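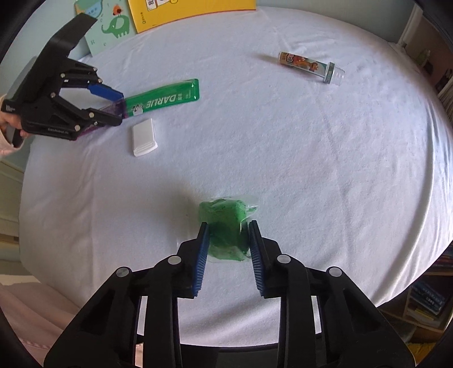 Two hand-held grippers at work on a tabletop, with a bag of green modelling clay-like stuff and a DARLIE toothbrush-style pack.

I'd expected Cauã Cordeiro to talk about robots. We spent the first twenty minutes on wrists instead.

"Mine ached for years," he told me, pouring tea in the upstairs canteen at Tanier, the packing firm where he's been a shift lead since before the machines came. "You pick, you turn, you drop. On a busy shift I'd do 4000 pieces. You don't notice until you try to open a jar at home."

Tanier packs the awkward small stuff — travel toiletries, children's craft bits, little gift sets that never come in the same shape twice. Two arms were put in last March, in the bay everyone calls Jindo (after a dog that used to sleep there, apparently). They do the picking now, or a good part of it. A lot of the people who used to do it have moved over to teaching, which means holding a pair of grippers by the handles and doing the job properly, again and again, so the arms have something to learn from.

I asked if that felt odd, and he laughed at me.

"Odd for a week! You've got these long black fingers and you keep wanting to use your own. Boxes are all right. Anything soft in a bag is horrible, because the bag moves and the lump doesn't, or the other way round. I was rubbish at it. Huttunen had me beaten by lunchtime."

Huttunen is on the late shift and was, I gathered, the fastest hand-packer in the building. Had she minded? Cauã thought about it for a bit.

"She minded the quiet. On the old line you were shoulder to shoulder and you could talk all night. With teaching you're concentrating, you're at your own table. She asked for the tables to be pushed closer together and they did it, so that's better now."

The money is a sorer point. Teaching pays the same hourly rate, but the old piece bonus kicked in at 1000 items and there's no bonus at all for a good demonstration. Zerkham, the company that supplies the arms, reckons its system needs more than 2000 clean examples of a new product before it can be left alone with it. Cauã would like to see some of that work turn up in a pay packet.

"If I teach it badly, it packs badly. So I'm skilled, yes? Then write it down somewhere that I'm skilled."

He says nobody on his shift has been let go. Four have left and weren't replaced, though, and he's careful to tell me both halves. He's also honest that he wouldn't go back. He sleeps better, and his daughter has got him swimming again on his days off.

Before I left he let me have a try. I went for a toothpaste box, squeezed too early and sent it straight off the table — twice. He picked it up both times and said I should see what I'd be like with the bags.

"Come back in the new year," he said. "They want us to start on glass bottles. I've told them I'm having a holiday first."

Interview by our workplace writer, 11/13/24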